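The Ferry to Ikness

My sister says I only tell this one when I've had wine, and she's mostly right, but I haven't had any tonight, so you can judge it cold.
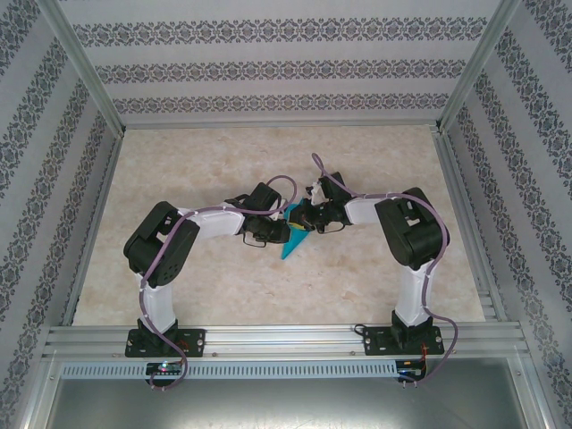

1. Wedham

I was living in Wedham that year, over a shop that sold curtains, and I had just been let go from the curtain shop, so you can imagine how the stairs felt. My landlady was also my ex-boss. She was very nice about it! She brought up a lasagna. But every time I went out for milk I had to walk past the window where I used to pin up the display fabrics, and there would be the new girl, pinning them up better.

So when my aunt called and said somebody had to go out to Ikness and get my grandmother's accordion, I said yes before she got to the part about the ferry.

I should explain about the accordion. My grandmother came from Varska, way up the river, and when she moved down to the coast to get married she brought two dresses and this accordion, a red Berisha with a strap that smelled like a horse. She played it at every wedding in the family until her shoulders went. Then she lent it to a man on Ikness. Lent! That was the word she always used. The man had died in the spring, and his daughter had written my aunt a letter saying there was an accordion in the house with our name inked inside the case, and did we want it, or should it go to the church sale.

"Who was he?" I asked.

"He fixed boats," said my aunt, in a voice like a door closing.

2. The boat

The ferry to Ikness went out on Friday and came back whenever it felt like it. It was August and hot as a car seat. I had on my interview shoes because my sneakers had split, and I'd packed one sandwich, which I ate in the parking lot before we'd even boarded.

I sat on the top deck next to a woman with a crate of tomato plants. She asked where I was going and I told her, the whole thing, the curtain shop and the lasagna and all of it, because I was at that stage of being unemployed where you'll tell anybody. When I got to the man who fixed boats she put her hand flat on the crate.

"You're the accordion people," she said.

I said I guessed we were.

"Well," she said, and looked at the water for a while, and then offered me a tomato. They were small and still kind of green on top. I ate 3 of them and she didn't say another word until the dock, when she pointed up the hill and said blue door, don't knock, she won't hear you.

3. The blue door

I knocked anyway. I was raised to knock. I knocked for so long that a dog came out from under the porch and lay down on my foot.

The daughter found me when she came around the side with a hose. She was older than my mother, with short white hair, and she was a lot deafer than her letter had been. We shouted at each other very politely. She made coffee and put out a plate of those hard rusks you have to dunk, and then she went into the back room and came out carrying the case in both arms, like you'd carry a kid who'd fallen asleep in the car.

I'd never seen it up close. I'd been little the last time my grandmother played. It was smaller than I remembered and way heavier, and the red had gone brownish along the edges where her arms had rubbed it. One of the keys was new. Somebody had carved it to match and you could hardly tell, only it was a bit whiter than the rest.

"He did that!" the daughter shouted. "He couldn't play a note!"

"Then why did he want it?" I shouted back.

She dunked her rusk. I thought she hadn't heard me, and I was getting ready to yell it again when she said, at a normal volume for the first time, that my grandmother used to come out twice a year to play it, so it wouldn't seize up. An accordion has to be played. The leather goes stiff otherwise. She'd come on the morning boat and play in the kitchen for an hour with the windows open, and he'd sit there on the step with his back to her and his cap on his knee. Then he'd walk her down to the dock.

"That's all?" I said.

"I used to listen from upstairs," she said. "I could hear then."

4. What I did

Now this is the part where my sister always butts in and says I made it up, and I did not make it up.

I took the thing out of the case and put it on. I can't play the accordion. I had piano for one winter, from a teacher who ate sunflower seeds through the whole lesson, and I remembered the right hand of exactly one tune. I sat on a kitchen chair in my interview shoes and I played it. It sounded like a goose going down a drain. The left hand I just mashed. The dog got up and left.

The daughter came over and laid her palm on the side of the bellows, where it breathes, and kept it there. I played the tune again. I must have played it a dozen times, and I wasn't getting any better, but she kept her hand where it was, so I kept going. The windows were open. At some point the tomato woman walked by on the road with her empty crate, and she slowed way down, and then she went on up the hill.

I missed the boat, naturally. I slept on a bench in the back room under a coat, with a coil of rope for company, and in the morning we had more rusks.

She carried the case to the dock herself. She wouldn't let me take a handle. When the ferry came in she set it down between us and we both stood looking at it, and I thought about my apartment, and the stairs, and my landlady underneath trying to listen to her shows.

"I don't really have room for it," I shouted.

She nodded like I'd told her the time.

"Could I lend it to you?" I said.

I don't know if she heard that or just read it off my face, but she picked the case up again, with a grunt, and turned around, and started back up the hill with the dog behind her.

My aunt was furious. She'd already told the cousins. She asked me what on earth I'd gone all the way out there for, and I said I had to go back in the winter anyway, it needs playing twice a year, and she said, since when do you play, and I said I had a tune.

I've got 4 now. The left hand is still terrible.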